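I've been recording songs at home for long enough to have made every mistake going, and since my mate Lachlan Menzies is about to start on his first set of demos in his spare room in Urkham, I promised I'd write down the bits that save me the most bother. He can read it with a cup of tea. So can you!

## Sort the room out first

Hang your heaviest duvet behind you when you sing, not behind the mic. I did it the wrong way round for years (two old curtain poles and a king-size, very glamorous) and wondered why everything sounded like a swimming pool. A full wardrobe with the doors open does a lovely job too.

Turn the fridge off if you can hear it through the wall. Put your car keys in the fridge when you do — then you can't leave the house without switching it back on. I lost a whole August shop before I learnt that one.

## Cables

Wrap them over and under, never round your elbow. I tie mine with strips cut from an old bike inner tube, which grip better than the fancy straps and cost nothing. Anything that crackles gets a knot of red wool on it and goes in a separate box until I've got the soldering iron out.

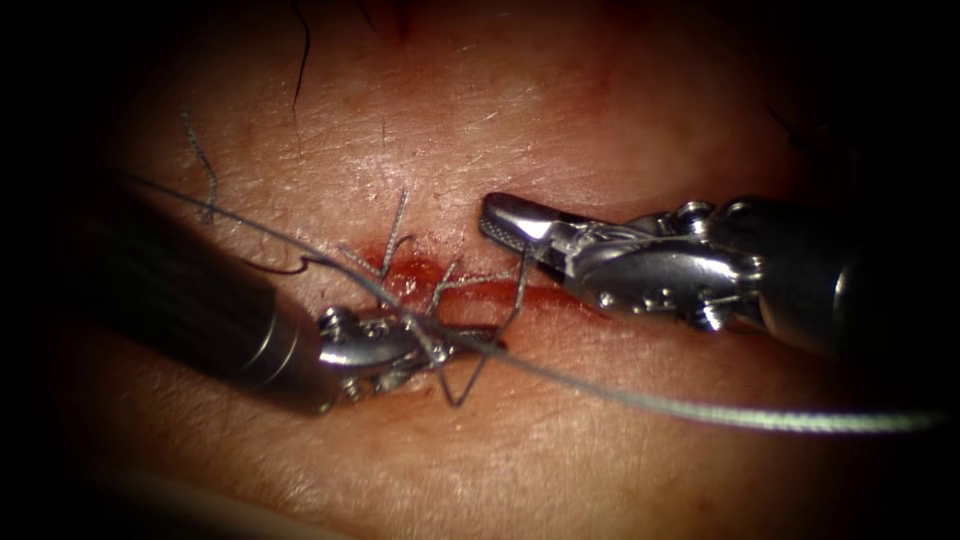

## Singing all afternoon

Warm up for 20 minutes, and hum for the first few of those. Have water at room temperature and keep the milky tea for afterwards. If a line won't come right after nine goes, leave it and do the backing vocals. I once did the same chorus until teatime and used the second take.

Pencil your breaths on the lyric sheet, and print it big. Stick the pages to a tea towel pegged on the music stand — no rustling.

## Saving your work

Name every file the same way, song first, then part, then take. I had 443 files called some version of "vox new" on the Tanis album and it took me a weekend to untangle them. Keep two copies, and keep one of them at somebody else's house. Mine lives in my sister's airing cupboard, in a biscuit tin.

Bounce a rough mix before you pack up and listen to it in the kitchen while you do the washing up. If you can't make out the words over the taps, the vocal wants to come up a bit.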